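What I Learned From 149 People and Their White Sneakers

My project for Consumer Studies started with a dumb argument. Wenjie Song, my lab partner, said everyone our age throws out white shoes the second they look dirty. I said no way, people clean them! So we decided to ask.

We put up a short survey and got 149 answers, plus I did two longer interviews. The big question was how long people keep a pair and what makes them finally give up on it. I figured it would be worn-out soles or holes. Nope — most people wrote something about color. Yellow edges, gray toes, "they just looked sad" (my favorite answer). 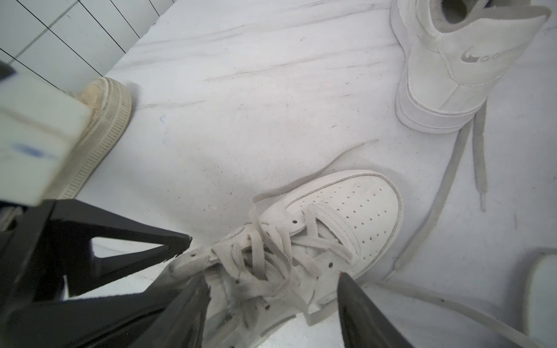
White low-top with a perforated toe, laces loose.

The interviews were the fun part. Iddrisu Baidoo has worn one pair since last May and washes the laces in the sink with dish soap. Ayten Kırmızıgül buys the cheapest pair she can find and doesn't clean them at all, and she was kind of proud of it. I thought she would spend less overall, but when we added up her last two years it came to 105 dollars, and Iddrisu's was lower even with the brushes and stuff he bought.

I had trouble with the survey itself. Question four asked "Do you take care of your shoes?" and almost everybody said yes, so it told us basically nothing. Mr. Karakaya warned me about that one and I left it in anyway. If I did it over I'd ask what they did to their shoes last week — way harder to fudge.

Wenjie still thinks she won the argument. The chart of all the answers is in the back of my binder, along with the survey questions.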